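Drawer station, notebook
14th July

Main job today was going through the start-of-run rules for the drawer station and settling the ones we keep arguing over. The Briltham protocol sheet dates from February and was written for the long table, before we had any furniture with drawers. People have been filling the gaps from memory and the logs show it. Two operators logged the same start condition under two different names.

Rules as they stand now:

Reset means reset. Bowl on the left half of the top, can lying on its side to the right of it. The can may be dented. If it gets so flat that it no longer rolls, swap it and write the swap in the log before the next run. Do not swap in the middle of a block.

A block is 16 runs. Stop after 8, arm parked, and check the knobs for play. I found a loose one last week that had been loose for most of a block, and we had to mark those runs as doubtful.

Drawer state goes in the log at the start of every run, in words: closed, part open, fully open. No codes. The old Devadiga template had a number field for this and everyone read it differently, so I have taken the field out.

Gripper empty at start. Finger pointing down, clear of the knobs and clear of the drawer fronts.

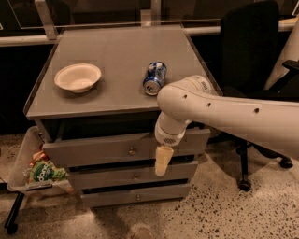
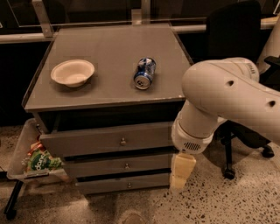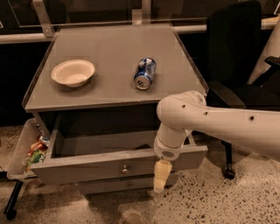 Bowl, can, arm and cabinet.

The next point is the chair rule. The sheet says "no loose furniture in the cell" and gives no distance. We talked it through and the wording is now: anything on casters stays outside the reach line when the arm is powered for a run, and if it has to be inside for setup, speed stays on the low setting. I still need to tape the reach line. The tape we have does not stick well to terrazzo, so I ordered the floor grade from Drestevis. Until it comes, the person at the stop button calls the distance out loud before enabling.

Stop button: one person holds it and does nothing else. They do not type the log. This was in the old sheet as a recommendation and is now a rule.

Reaching in. Nobody puts a hand into the cabinet area with the arm enabled, including for a quick nudge of the can. Park, disable, say "disabled", then reach. Over half of the notes in the last review were about this one step, mostly people saying the word before the light had changed. Light first, then the word.

Snack wrappers. Agreed to keep one fixed set in the bin and not top it up from lunch. Contents get listed once per block. If a wrapper tears, it stays in until the block is finished.

Still open:
Whether a run that starts with a drawer fully open counts toward the same block as the closed ones. I say separate blocks. The Flellow side wants them mixed. Leave as separate until they send their reasons in writing.
Whether to fix the cabinet to the floor. It creeps when a drawer is pulled hard. Corner marks might be enough.
Knob check needs a torque figure. Right now it is just by feel.

Updated sheet is in the station folder. The February one is in the archive, please stop printing it.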